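Cloth folding update from the Drosby project

I've been itching to write this one up! Back in February, Ryota Sugiyama and I had a friendly argument over whether our folding policy needed more demonstrations or just messier ones. Up to then we'd been starting every fold from a nice flat cloth, and the policy fell apart (sorry) as soon as it met a crumpled one.

So we recorded a new set with the hand-held grippers, and every demo began with the cloth dropped in a heap. Same total as before, 100 demos, and it took the 2 of us longer than I'd like to admit.
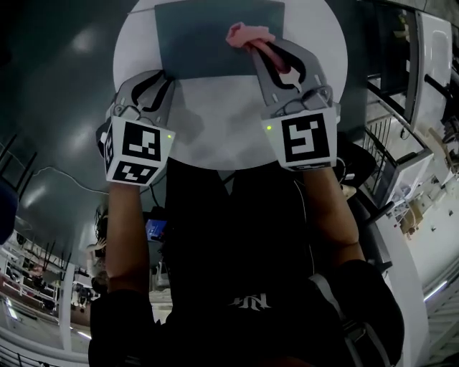
Picking up the pink cloth with the right gripper, left one open over the mat.

Then Griet Stevens ran both policies on the arms, 30 trials each, all from crumpled starts. The old one managed 2 clean folds. The new one got 19! Most of the misses came from grabbing two layers at once, and Griet thinks a slower approach to the edge would help there. I'm less sure, but she's been right before. Towels are next (thicker, floppier, much more annoying), so if you have old ones at home, please drop them at my desk.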